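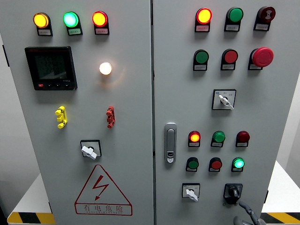

Chapter 10
Reading the Front of a Control Cabinet

A student who comes into a switch room for the first time usually wants to open the doors. In this book we ask you to wait. Much can be learned from the outside, and the outside is also where most of your daily work will happen.

Benedikt Hamann, who taught this course at Clostomthorpe before me, let his classes stand in front of a closed cabinet and only read. I have kept this custom.

10.1 Lamps and meter

Start with the indicator lamps. Yellow, green and red lamps in one row are often used for the three phases, but the colors alone do not prove it. Read the label plate under each lamp and compare it with the drawing. A lamp that is lit tells you that its own circuit has voltage – it tells you nothing about the load.

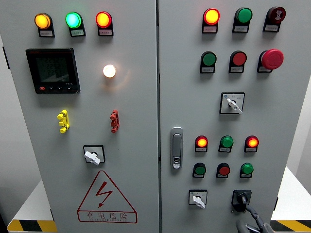
After the lamps comes the multifunction meter. It can show several values on one small screen, and the buttons change the page. Write down which page you are reading before you write down the number. Reflections on the screen cause many wrong entries, so stand a little to the side.

10.2 Switch and warning sign

Note the position of the selector switch, but do not turn it. The triangle with the lightning bolt means danger from electricity, in whatever language the words are printed. It applies also when every lamp is dark.

Exercise 10.1 at the end of the chapter uses the Takwood drawings.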